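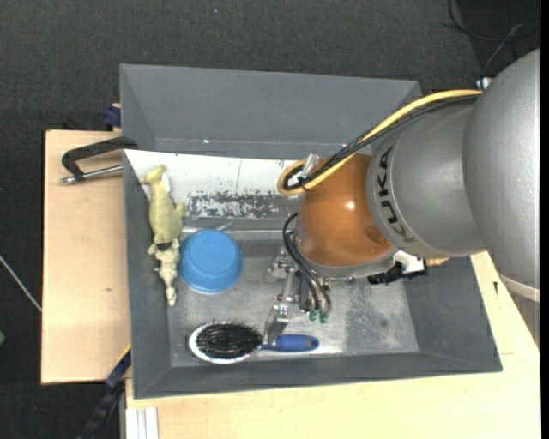
The stop that did not stop

October 9, 2023

In May the picking cell at the Pimgate sorting hall kept moving for 3 seconds after a person pressed the stop button. The finger of the gripper was bent and one bin was scratched. No hand was inside. For this reason the event was written down as "minor", and I want to argue against this word.

I work with such cells, in maintenance, and I have read many reports. The size of the event is almost always measured by the damage. A broken bracket is minor, a broken wrist is serious. But the fault was the same fault in both cases. What made the difference was only where somebody was standing.

At Pimgate the cause was ordinary. The stop button was connected to the cell controller, and the controller sent a polite request to the arm to finish its movement and then rest. During commissioning this was convenient, because the arm did not lose its position and did not drop the thing it was holding. The proper circuit, which cuts the power to the drives, was left for later. Later did not come. The cell made 3524 picks in its last week before the fault, and on the screen every one of them looked like a proof that the installation was finished.

I understand how it happens. In the work of bin picking the attention goes down into the bin. How will the finger go under a handle? Will it touch the wall? A brush and a bowl need different grips, and one can spend 61 hours on this with real pleasure. The red button is boring. You press it on the first day, the arm becomes still, and you put a tick in the table.

The tick is my main complaint. The form which we use, the Ninen form, asks "Does the emergency stop function?" It doesn't ask how long it takes, at which speed, with which load. An arm which is moving slowly will look stopped almost at once. I would replace this one line with 2 lines: the stopping time measured at full working speed, and the name of the circuit which does the stopping. At Hetden they already do the first one, with a simple timer, and it takes them less than a coffee break.

Some colleagues answer that the fence protects us anyway. It does, on most days. But people open the fence to take out a fallen object or to look at a hose – and they press the button first, exactly because they trust it.

The integrator, Kratochvíl, has now rewired the cell, and the bent finger was replaced. The report still says "minor". I have asked for it to be changed and I am waiting for the answer.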